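Tag der offenen Tür bei Carngate – Papier, Leim, kalte Füße
Notizen vom Februar, schnell runtergetippt, bevor ich alles vergesse

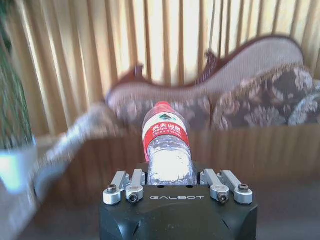
Carngate, Februar. Foto: R. Alarcón

So. Gerade zurück, Tasche voller Papierproben, Hose voller Kleister. Anfahrt wie immer umständlich: Bahn bis zum Endbahnhof, dann Bus, der nur jede Stunde fährt, dann noch den Hang runter zum Bach. Wer hinwill: Bus auf der linken Seite vom Bahnhof, nicht die Haltestelle vorne. Ich stand natürlich vorne.

Carngate macht Büttenpapier, Buntpapier und in der hinteren Halle Einbände in kleinen Auflagen. Einmal im Jahr offen für alle, sonst nur für Händler und Buchbinder. Einlass ab 10 Uhr, ich war um halb elf da und musste trotzdem anstehen. Führung in Gruppen zu 12 Leuten, Kinder zählen mit. Kaffee gab es am Tor, dünn, aber heiß.

Los gings im Lumpenkeller. Heißt noch so, Lumpen kommen allerdings nur noch ein paar Ballen im Jahr rein, der Rest sind Baumwoll-Linters in Platten. Leinen nehmen sie, wenn sie es kriegen, am liebsten alte Bettwäsche ohne Knöpfe und ohne Weichspüler. Der Weichspüler ist anscheinend ein echtes Problem, der Leim hält dann nicht richtig. Hab mir vorgenommen, Omas Laken rauszusuchen.

Dann der Holländer. Riesiger ovaler Trog, Walze mit Messern, macht einen Krach, dass man von der Erklärung nur jedes dritte Wort mitbekommt. Verstanden habe ich: je länger gemahlen wird, desto fester und durchscheinender wird das Papier. Kurz gemahlen = weich, saugt, gut für Tiefdruck. Lang gemahlen = hart, klingelt beim Schütteln. Sie hatten beide Sorten zum Anfassen da, und ja, der Unterschied ist riesig. Eine Frau aus unserer Gruppe fragte nach Holzschliff, da wurde der Mann am Trog ein bisschen schmallippig.

Schöpfen. Darauf hatten alle gewartet. Renato Alarcón hat das gemacht, der steht seit 32 Jahren an der Bütte und redet dabei ohne Pause, meistens über Wasser. Das Wasser kommt aus dem Bach, wird gefiltert, und im Februar ist es so kalt, daß die Fasern sich anders legen als im Sommer. Sagt er. Man müsse dann langsamer rütteln. Sieb rein, flach hoch, kurz nach vorn, kurz zur Seite, fertig, abgautschen auf den Filz. Bei ihm dauert das ein paar Sekunden. Bei mir Loch in der Mitte. Zweiter Versuch: kein Loch, dafür eine Seite dick wie Pappe. Dritter ging. Das Blatt darf man nicht gleich mitnehmen, muss ja gepresst werden und hängen, wird für 4 Euro nachgeschickt. Adresse auf den Zettel, Zettel in die Dose. Mal sehen, ob was kommt.

Wasserzeichen noch, ging etwas unter. Der Draht wird auf das Sieb genäht, bei älteren Formen mit ganz feinem Kupferdraht, und wo der Draht liegt, ist weniger Faser, deshalb heller. Die haben einen Schrank voller alter Formen, den sie nur einen Spalt aufgemacht haben. Schade. Darüber hätte ich lieber 20 Minuten gehört als über die Geschichte vom Mühlrad (dreht sich nicht mehr, Strom kommt aus der Steckdose, Welle ist seit dem Hochwasser krumm).

Trockenboden: ganz oben, steile Treppe, nichts für schlechte Knie. Die Bögen hängen dort über Rosshaarseilen, Luken auf oder zu je nach Wetter. Es zog wie Hechtsuppe. Gerochen hat es nach nassem Hund und ein bisschen nach Leim. Mir gefällt sowas.

Geleimt wird mit Gelatine, für vegane Kundschaft gibts auch eine Sorte mit Stärke. Früher haben sie die Gelatine selber gekocht, jetzt kommt sie als Granulat von Skakex. Im Tauchbad wird bogenweise gearbeitet, danach nochmal auf den Boden, nochmal pressen. Also zweimal die Treppe hoch mit allem. Ich beschwere mich nie wieder über Papierpreise. (Doch, siehe unten.)

Mittagspause. Erbsensuppe mit oder ohne Wurst, Schlange quer über den Hof, nur ein Topf. Brot war alle, als ich dran war. Lieber vor zwölf essen.

Nachmittags Buntpapier, für mich der beste Teil. Marmorieren auf Carrageen-Grund, der muss über Nacht stehen, sonst Blasen. Farben mit Ochsengalle, Tropfen drauf, mit dem Kamm durch, Bogen auflegen, abziehen. Vorher alaunieren nicht vergessen, sonst rutscht die Farbe einfach wieder runter. Genau das ist mir daheim dauernd passiert und jetzt weiß ich endlich warum. Alaun zu schwach angesetzt und Papier zu trocken werden lassen. Die legen die Bögen noch leicht feucht auf, unter einem Brett gestapelt. Zwei Stunden Fahrt für diesen einen Satz, hat sich gelohnt.

Muster: Steinmarmor, Kamm, Pfauenauge, dann noch das hauseigene, das sie Lornero nennen, so ein schräg gezogenes mit sehr feinen Adern in Rostrot und Grau. Gibts auch in Blau, das fand ich fad. Die Frau am Becken wollte nicht verraten, womit sie zieht. Ich tippe auf einen Kamm mit ungleichen Abständen, werde ich ausprobieren.

Handbuchbinderei nur kurz, da war es zu voll. Kapital stechen hab ich von hinten über drei Schultern gesehen, also nicht. Es lag ein Gästebuch aus, in Halbleder, das sie selber gebunden haben, schlägt wunderbar flach auf. Hohlrücken, Gewebe drunter, mehr konnte ich nicht rauskriegen.

Im Hof noch ein paar Stände. Sumampouw mit Pinseln, Falzbeinen und Japanmessern, freundlich, Karte geht dort nicht, nur bar. Hab ein Falzbein aus echtem Knochen mitgenommen, liegt gut in der Hand, meins aus Teflon ist mir neulich vom Tisch gefallen und jetzt hat es eine Macke. Daneben ein Stand mit Bleisatz, Visitenkarten drucken, da standen die Kinder Schlange.

Preise im Laden: Büttenbogen 50 x 70 ab 9 Euro, marmoriert ab 14, Lornero 22. Uff. Kiste mit zweiter Wahl steht hinter der Tür links, da lohnt sich das Wühlen, Ränder angeschlagen oder ein Fleck, für Vorsätze kann man das meiste drumrum schneiden. Briefpapier im Karton zu 100 Blatt war schon vergriffen. Ich bin mit fünf Bögen raus und einer Tüte Schnipsel für die Collagen, die Tüte 2 Euro.

Kurz noch für alle, die nächstes Jahr hinwollen: dicke Socken, Halle und Boden sind ungeheizt. Ärmel, die man hochschieben kann. Bargeld. Eine Rolle oder Mappe mitbringen, die Papprollen im Laden kosten extra und sind zu kurz für die großen Bögen. Toiletten im Nebengebäude, nicht ausgeschildert. Letzter Bus zurück kurz nach fünf, ich hab ihn gerade so erwischt, mit der Rolle unterm Arm und einem Schuh voll Bachwasser.

Marmorierversuche mit der stärkeren Alaunlösung kommen dann im nächsten Eintrag. Wer noch Carrageen übrig hat, bitte melden, meins ist klumpig gewroden.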